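About Grisard

Grisard is a robotics research company with its main office in Lutside. We work on one problem: teaching robot arms to do household jobs by practicing in simulation first.

Our method is called Dromier. It trains a single control policy in rendered kitchens and changes the layout, surfaces and lighting between runs. The current set has 1148 kitchens.

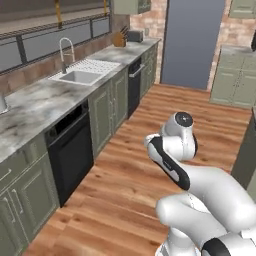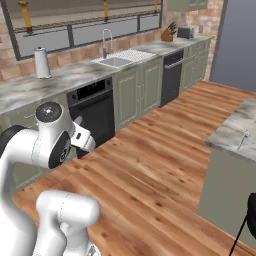 Simulated kitchen with a white robot arm, two views.

Policies trained this way are then tested on real arms at our Bošković lab, on 21 tasks such as opening drawers and loading racks. We retrain whenever a task fails in 4 trials.

We publish our results and share the kitchen models with university groups on request.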